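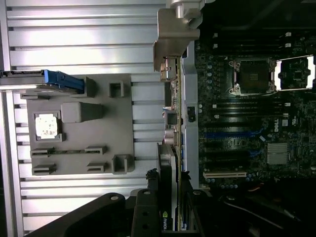 1/ Things I learned hiring someone to clean my upholstery, a thread. It's long. The couch was also long.

2/ Background: we have a sectional. It's the color the store called oatmeal, and after six years with two kids it is the color of oatmeal somebody has already eaten. I had been flipping the cushions. Cushions have two sides. You can see where this strategy ends.

3/ I tried doing it myself first. I bought a bottle of foaming spray, read the back, ignored the part about testing a hidden spot, and sprayed the armrest. The armrest is now the best-looking part of the couch. It looks like it was transplanted from a healthier couch.

4/ So now I had to get the rest of it done to match. This is how they get you, except "they" was me with a spray bottle.

5/ I called three places in Plundville. The first one asked how many "seating positions" I had. I said it depends who's home. She did not laugh. She has heard it before.

6/ The second place gave me a price over the phone in four seconds without asking what the couch was made of. Low price, very cheerful man. Then I read his reviews, and a lot of them had the phrase "once he got here" in them, followed by a bigger number.

7/ The third was Galtano. Anathi Matlala picked up at 7 in the morning, which I had not expected. I'd been planning to leave a message, in my message voice. I had to switch voices.

8/ First thing she wanted was the tag. Under the cushions, on the deck, there's a tag with a letter on it. W means water-based cleaner is okay. S means solvent only. WS is either one. X means vacuum it and make your peace.

9/ I have owned this couch for six years and had never met the tag. I went looking with my phone flashlight. I also found a library card, a sock, and a quantity of cereal I'm choosing not to discuss with my followers.

10/ We are a W. I was weirdly proud, like I'd had something to do with it.

11/ My sister is an X. She has a gorgeous green velvet thing from Verschueren that she bought the same year she got a dog. I called to tell her about the letters and she said "I know about the letters" in a tone I will remember.

12/ Quote for the sectional: $500, including the ottoman. I asked if it was cheaper without the ottoman. It was, a little. Then I looked at the ottoman. We kept the ottoman in.

13/ Questions I'd tell you to ask on the phone, in the order I wish I'd asked them:

Is the price for the whole piece or per cushion?
Do you clean both sides of the cushions?
Is stain treatment extra?
How long until we can sit on it?
What happens if the color runs?

14/ That second one matters. One place I called does the top and the front edge and calls it a day. If you're a cushion flipper like me, the underside is where all the history is.

15/ On the day, Anathi's instructions were to vacuum the crevices, clear a path from the door, and have somewhere for the cushions to stand up and dry. I did the first two. The cushions dried in the bathtub, the hallway and, for one of them, my office chair. It attended a meeting.

16/ She did a test patch on the back first, down low by the wall. Pressed a white towel on it, looked at the towel, nodded. I asked what the towel was for. Checking if the dye lifts. I thought about my armrest and kept quiet.

17/ She found the armrest anyway. Took her no time at all. "Did you use a spray on this?" I said it was possible a spray had been used.

18/ Apparently if you don't rinse the stuff out, the leftover soap grabs dirt and the clean spot ends up the dirtiest one on the couch. She said give it a couple more months and I'd have seen. So I had paid nine dollars for a dirt magnet shaped like my own elbow.

19/ The noise: imagine a vacuum that is upset with you. The cat went under the bed and filed a complaint in writing.

20/ She let me look in the waste tank. I'm not going to describe it. I will say my husband came over, looked, and went to wash his hands, having touched nothing.

21/ What came out: juice, general child, most of the coffee, the gray shadow where everybody's head goes.

What didn't: ballpoint pen on the left cushion, and one orange mark that predates our marriage.

22/ She was straight about the pen. Said she could keep going at it, but she'd rough up the fabric and then I'd have a fuzzy pen mark. I appreciated that. That cushion is now flipped. Old habits.

23/ Drying took until the next evening. She told me it would be long in January with the windows shut and said to run a fan. I ran a fan. I also sat on it early, in secret, and had a damp seat for the rest of the night, which is between me and the sectional. And now you.

24/ Fabric protector: she offered, I passed. She didn't push. If you have little kids and a new couch I can see it. Mine is past the age where sunscreen helps.

25/ Someone will ask so let me do the replacement math. The closest thing to our couch at the furniture place out in Hastham was $1,116 plus delivery, and it felt like sitting on a stack of phone books. Also they wanted to call it "fog." I'm not going through that again.

26/ Yes, you can rent a machine at the grocery store. My neighbor Anouk Bakker did, and got a good result on her armchair. She also got it so wet it took most of a week to dry and smelled like a lake. She stands by the decision. She does not sit in the armchair.

27/ If you're renting: go easy on the water, do more passes with only suction, and don't double the soap. Anouk doubled the soap. Anouk would like me to stop talking about the soap.

28/ New house rules as of this week. No juice on the couch. No pens on the couch. Blanket goes down before the cat does.

29/ Update: the juice rule lasted until 7 this evening. It was apple, at least. I blotted with a white towel, like a professional, and did not touch the spray.

30/ Update to the update: several of you have now gone and looked for your tags. Congratulations to the W's. To the person who found an X on a white loveseat with a toddler in the house, my DMs are open.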